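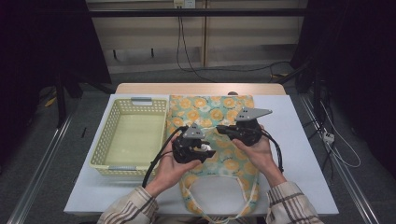
*Figure 6.1. A yellow basket and a flowered tote bag.*

# Chapter 6: Loot, and Where to Put It

Every player of *Wuvent* remembers the swamp. Few remember that their pack held 30 items and the swamp dropped 50. The designers at Clovarham called this "meaningful choice." Players called it throwing boots in a bog. In this chapter we build an inventory system, starting with slots, then weight, then the sort button everyone forgets until June.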